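Lernen aus Vorführungen, Teil 2: Aktionsblöcke und was am Spülbecken davon übrig bleibt
Skript zur Vorlesung, Fassung vom Mai

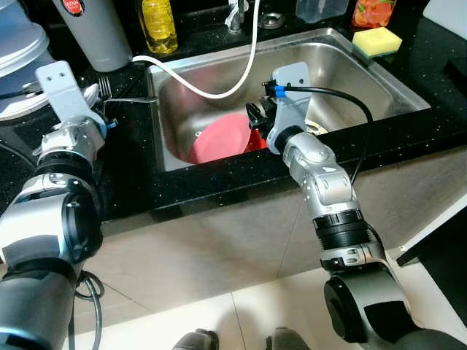 Warum man für so etwas überhaupt lernen müsse, wo doch eine saubere Bahnplanung mit ein paar Wegpunkten dasselbe leiste und man hinterher wenigstens wisse, woran es gelegen habe, fragte Armindo Falcão gleich nach der ersten Folie. Die Frage ist gut, und ich hänge die ganze Einheit daran auf.

Also, Bahnplanung. Wenn ich weiß, wo der Teller steht, wie er gekippt ist und wo ich ihn anfassen darf, dann plane ich eine Bahn und bin fertig. Das Problem steckt in dem "wenn ich weiß". Im Edelstahlbecken spiegelt sich alles, die Tiefenkamera liefert an den Wänden gern Löcher, und ein rosa Teller, der schräg im Becken steht, ist für die Lageschätzung schon ein mittelschwerer Fall. Dann liegt noch etwas Rotes halb verdeckt daneben, und von oben hängt ein Schlauch ins Becken, für den ich kein brauchbares Modell habe (wer eins hat, bitte melden!). Irgendwann schreibt man mehr Sonderfälle als Planer. Ich habe das selbst zwei Jahre lang gemacht und kann davon nur abraten.

Was wir stattdessen tun

Wir nehmen Vorführungen auf: Ein Mensch steuert beide Arme fern, und wir speichern Kamerabilder, Gelenkwinkel und Greiferöffnung mit. Daraus lernt ein Netz die Abbildung von Beobachtung auf Aktion. Das ist Verhaltensklonen, wie wir es in Teil 1 hatten, und mit allen Schwächen aus Teil 1. Die wichtigste noch mal zum Mitschreiben: Das Netz macht einen kleinen Fehler, landet dadurch in einem Zustand, den es in den Daten nie gesehen hat, macht dort einen größeren Fehler und so weiter. Die Abweichung wächst im ungünstigen Fall quadratisch mit der Episodenlänge. Bei einem kurzen Griff merkt man davon wenig, beim Abräumen eines ganzen Beckens sehr wohl.

Aktionsblöcke

Die Idee ist fast peinlich einfach. Das Netz sagt nicht einen einzelnen Schritt voraus, es sagt gleich k Schritte auf einmal voraus. Bei uns ist k = 16. Damit schrumpft die Zahl der Entscheidungen pro Episode um den Faktor 16, und es gibt entsprechend weniger Gelegenheiten, sich in etwas hineinzureiten. Zweiter Effekt, den ich anfangs unterschätzt habe: Menschen zögern. Wer fernsteuert, hält gern kurz vor dem Teller an und schaut. Ein Einzelschrittmodell lernt aus solchen Pausen, stehen zu bleiben, und zwar für immer, denn aus einem Bild allein lässt sich nicht ablesen, wie lange die Pause schon dauert. Im Block ist das Weitergehen oft schon mit drin.

Der Preis dafür: Innerhalb eines Blocks ist die Regelung blind. Rutscht der Teller, merkt das Netz es erst beim nächsten Block. Man kann nun überlappend vorhersagen und mitteln, also in jedem Schritt einen neuen Block rechnen und alle Vorhersagen für denselben Zeitpunkt gewichtet zusammenfassen:

a(t) = Summe über i von w(i) · a_i(t), geteilt durch die Summe der w(i), mit w(i) = exp(-m · i)

Hier ist i = 0 die älteste Vorhersage. Ein kleines m nimmt neue Vorhersagen fast gleichberechtigt auf, ein großes m hängt stärker an den alten. Bitte einmal selbst nachrechnen, in der Übung kommt erfahrungsgemäß die Hälfte mit dem Vorzeichen durcheinander (ich auch, im ersten Jahr).

Vorsicht bei mehrdeutigen Situationen! Wenn ein Block links am Teller vorbei will und der nächste rechts, dann liegt der Mittelwert genau auf dem Teller. Dafür gibt es keine schöne Lösung innerhalb der Mittelung, man braucht ein Modell, das mehrere Modi darstellen kann. Das ist Teil 3.

Zwei Arme

Mit zwei Armen verdoppelt sich die Dimension des Aktionsraums, das wäre noch zu verkraften. Schlimmer ist, dass die Arme voneinander wissen müssen. Wir haben beides probiert: zwei getrennte Netze, eins je Arm, und ein gemeinsames. Die getrennten lernen schneller und fahren dann über dem Becken ineinander, sobald beide zur Mitte wollen. Seitdem nehmen wir das gemeinsame. Der Code dazu liegt im Projektordner Botirlow, die Konfiguration heißt "gemeinsam_16", und bitte nicht die alte Datei ohne Zahl nehmen, da stimmt die Normierung der Greiferöffnung nicht.

Das Ergebnis, mit Beipackzettel

Trainiert wurde auf 426 Vorführungen aus zwei Küchen, die bei uns intern Matlow und Cirkau heißen. In Matlow läuft es ordentlich. In Cirkau, wo deutlich weniger Daten herkommen, greift das Modell häufiger zu kurz, und der Fehler geht fast immer in dieselbe Richtung. Das riecht nach Kamerahaltung und weniger nach zu wenig Daten, aber bewiesen habe ich es nicht. Wer eine Abschlussarbeit sucht: Das wäre eine. Man müsste die Kamerapose in einer Küche gezielt verstellen und schauen, ob derselbe Versatz auftaucht.

Ob mehr Daten helfen würden, werde ich jedes Mal gefragt. Wir peilen ungefähr 1.000 Vorführungen an, und ich erwarte eine Verbesserung, aber keine dramatische, solange alle Episoden gleich aussehen. Zwanzigmal derselbe Teller an derselben Stelle bringt weniger als ein paar Episoden, in denen der Griff danebengeht und der Mensch ihn korrigiert. Genau diese Episoden werfen die meisten beim Aufräumen des Datensatzes weg! Lasst sie drin.

Zurück zu Armindos Frage. Ganz falsch liegt er nämlich nicht. Für den Weg zum Becken hin, durch freien Raum, benutzen wir inzwischen wieder einen Planer, und erst ab einem festen Abstand übernimmt das gelernte Modell. Die Übergabe ruckelt noch. Er hat daraufhin gemeint, dann sei man sich ja einig, und so weit würde ich jetzt auch wieder nicht gehen.

Zur Übung

Aufgabe 1: Zeigt, dass die Mittelung für m = 0 in das einfache arithmetische Mittel übergeht. Was passiert für sehr großes m, und warum will man das am Becken eher nicht?

Aufgabe 2: Im Datensatz Batista (nur Gelenkwinkel, keine Bilder) sucht ihr alle Pausen, die länger als ein Block dauern. Trainiert einmal mit und einmal ohne diese Abschnitte und vergleicht, wie oft das Modell stehen bleibt.

Aufgabe 3: Skizziert eine Situation mit zwei Armen, in der jedes Einzelnetz für sich richtig handelt und es trotzdem kracht. Eine Handskizze reicht völlig.

Abgabe wie immer als PDF, Zweiergruppen sind erlaubt. Fragen zur Normierung bitte ins Forum, dann muss ich sie nur einmal beantworten.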